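13/09/2018

The piano is in. I am writing this at the kitchen counter because the piano has the spot where the desk used to be, and the desk is in the hallway on its side with its legs facing the bathroom door like something that died out there.

For the record, the piano cost 160 dollars and moving it cost 220. I knew both numbers ahead of time and still managed to be surprised when I added them up. The man at Womia, which sells used furniture and apparently one used piano at a time, told me it was a Sekiguchi and waited for me to be impressed. I made a face that I hoped looked like recognition. I have since looked for Sekiguchi pianos online and found two other people asking if anyone has heard of them. No replies to either. I thought about adding mine and making it three.

The movers came from Alden and they were early, so I was still vacuuming. They looked at the front steps, then at the turn inside the door, then at each other. The older one asked if I'd measured. I said yes. I had measured the piano. I had also measured the wall. I had not measured the turn, on the theory that a piano that had gotten into other houses would know how to get into mine. They took the door off, then the trim on one side, and then the older one said a word into the side of the piano and it went in. The trim is leaning against the fridge. I told them I'd put it back myself, so it lives there now.

Played it for the first time after they left. I haven't touched a keyboard since I was eleven, when I quit lessons in a blaze of principle over a piece called something like "The Happy Woodcutter." My hands remembered the first line of it and nothing else I ever learned. All that money and time, and what stayed with me is a woodcutter. The B flat under middle C sticks. You press it and it goes down and thinks about it. There is also a high note that makes the sound of a spoon hitting a radiator, and a low one that makes the lamp buzz. I moved the lamp. Now it's the window.

A tuner is coming, but first it has to "settle," according to her, two weeks at least. I said it seemed pretty settled to me, considering three people had trouble budging it. She did not laugh. She asked how dry the house gets in winter and I said normal dry, and there was a pause on the line that I expect to be billed for. She also wanted to know if it had been near a radiator in its last home. I have no idea. I got it from between a wardrobe and a stack of patio chairs.

Bought a beginner book for adults. The cover has a gray-haired couple laughing at a keyboard, which I took as a personal remark. It starts with five pages on how to sit. I've been sitting wrong for decades, according to this, and the bench is too high besides. Lowered the bench. Now it's too low, and the knob only goes one way. The first real tune is on page 111 of the back section and it's "Ode to Joy," so I know what I'm working toward, and so will the neighbors.

About the neighbors. I went over before the movers came and told the ones on the left, who share the wall. I brought banana bread, which I think of as an advance payment. They were nice. They asked what hours I planned on and I heard myself say "never after eight," which I hadn't planned on at all. It was eight-twenty tonight when I found out I wanted to play. So I sat there and pressed the keys down so slowly that the hammers didn't reach, and went through all of the woodcutter I've got left without a sound. It went well. Best I've played in years.

Other business. The plant on the sill is not coming back, and I've stopped watering it out of politeness. Need stamps. Need a shorter screw for the music rest, which tips forward if the book is heavier than a takeout menu. Paid the water bill. Dentist moved me to December and I didn't argue.

I did get talked into looking at Istuta, an app that listens to you practice and grades you. It gave me 70 for a scale. I played the same scale again with what I felt was more expression and got the same grade, and then a truck went by and it told me my rhythm was improving. Deleted it. I would like to be bad at this without a second opinion for a while.

What I want, if I'm going to put it down in writing, is to play one slow thing all the way through by the time it snows. It doesn't have to be for anyone. My grandmother used to play hymns with her coat on before church, fast, like she was paying them off, and I've been thinking of that all week. She never practiced that I saw. She also never had a B flat that thinks about it.
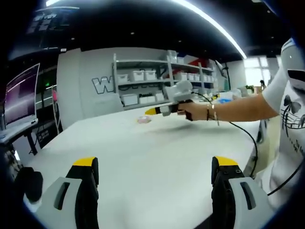 Reading music is going to be the hard part. My fingers will come around, or they won't, but the bass clef looks to me like a misprint, and I still count up the lines under my breath like a kid. Every Good Boy, and so on. I see notes everywhere now and try them, on greeting cards, on a mug at work, and it's the same with the white T-shirt in the picture, the one with the butterfly, where the staff lines curve and the notes go along with them. I gave that one a fair try and got nowhere. Straight lines are enough trouble for me at this stage. Tomorrow I do page six, both hands, before eight, and then I have to see about that door trim.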